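Entrega de mayo, grupo de Noeline Sheehan y Tamsin Hollis. Tutor: Keith Hapeta. Versión con las correcciones de Keith menos la del apartado de costes, que no dio tiempo.

# Cables sueltos en una mesa compartida: identificación y orden

## 1. Punto de partida

La mesa blanca de la sala Planon la usa todo el mundo. Reuniones, montaje, comer (no se debe, se hace). Siempre acaban encima manojos de cable fino, conectores pequeños, algún trozo corto que no se sabe de qué es. Problema doble: se tarda en encontrar la pareja de cada conector y se pierden piezas.

Objetivo: un sistema de orden barato, que no obligue a vaciar la mesa cada vez. Nada de comprar un mueble. Keith insistió en que primero miráramos cómo se trabaja en la mesa y luego propusiéramos, y eso hicimos, aunque la parte de mirar salió corta.

## 2. Qué hay encima de la mesa

Anotamos el material por tipo, sin contar piezas. Manojos con hilos rojo, amarillo, negro, verde y blanco, cogidos por un conector blanco a medio camino y con las puntas abiertas en abanico. Otros ya terminados en su conector. Y la maceta blanca, que es de la sala y se queda.

La maceta al final la contamos como parte del problema: la zona de las hojas no sirve para dejar nada fino, se pierde de vista. Tamsin propuso moverla al centro exacto, Noeline al alféizar. Sin acuerdo, queda pendiente.

El color del hilo no basta para identificar. Rojo, amarillo y negro se repiten en manojos distintos, asi que dos manojos de usos distintos se parecen mucho si solo se ve la punta. El conector tampoco ayuda, casi todo blanco.
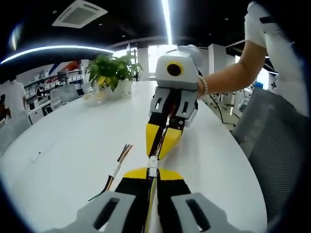 ## 3. Propuesta

Tres cosas, por orden de lo que cuesta ponerlas en marcha:

- **Etiqueta en el cable, no en el conector.** El conector es demasiado pequeño, la etiqueta se despega o estorba al encajar. A dos dedos del conector se lee bien. Código de cuatro cifras: usamos 3115 para la primera familia y 2644 para la segunda.
- **Bandeja baja.** Modelo de Whitlock, el plano. Una por familia. Borde bajo para poder sacar el cable sin levantarlo todo.
- **Zona libre en el centro.** Es donde se enfrentan los conectores cuando hay una persona a cada lado, y ahí no se deja nada guardado.

Lo tercero salió de la observación. El trabajo cara a cara gasta mucho más sitio del que habiamos dibujado en el primer plano. Los dos extremos se juntan hacia el medio, los cables que sobran se van quedando a los lados, y el conector suelto acaba a un palmo del que se está usando. Fácil coger el que no es.

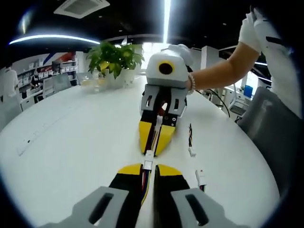
Por eso en el segundo plano la zona libre es más ancha y las bandejas van pegadas al borde, siguiendo la curva. Con bandejas rectas queda un hueco feo detrás y ahí se meten cosas. Noeline dibujó una versión curva en cartón, no está mal, se dobla.

Guantes: con guantes la etiqueta pequeña cuesta más de manejar. Ampliamos el tamaño y dejamos una solapa para agarrar.

## 4. Prueba

Montaje completo durante 2 sesiones. Comentarios recogidos a mano:

- Las bandejas se usan. La segunda vez ya nadie preguntó dónde iba cada cosa.
- La solapa se engancha con otros cables. Hay que recortarla.
- Falta sitio para los trozos cortos. Se quedaron en la mesa.

No medimos tiempos. Estaba en el plan, se nos pasó.

## 5. Pendiente

Recortar solapa, bandeja pequeña para restos, decidir lo de la maceta. Preguntar en Beria si tienen el cartón más grueso. El presupuesto lo pasa Tamsin aparte, en la misma carpta que los planos.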